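Surfaces and Materials, Handout 17
Isla Geddes

Reading: Kusell, pp. 39 to 44.

1. Veining and ground
Look at the ground color first, then the veins. Gray marble patterns carry both light and dark veins, and a pale block or board laid on top makes the swirl easier to judge.

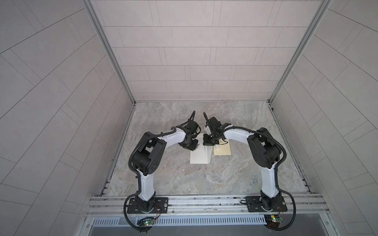
2. Mottling
Mottled surfaces have no clear direction. Note blue-gray, white and tan areas separately, then pits and specks. Smooth cream card against a rough ground gives you a plain tone to compare. 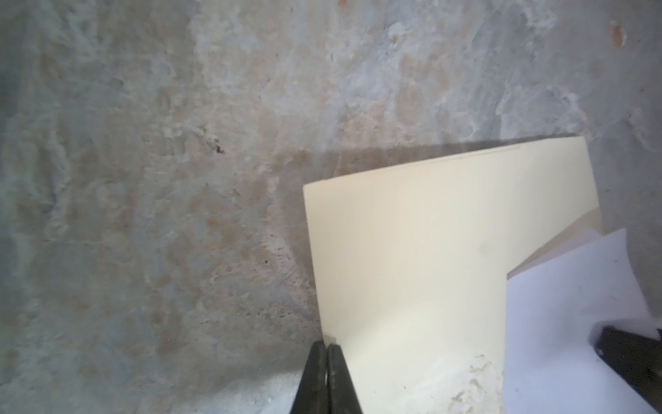
Photo: Bindico

Rust-colored marks get their own line in the notes. Do not name the material from color alone; write "concrete or plaster" if unsure.

For February: one page on a floor or wall you use daily.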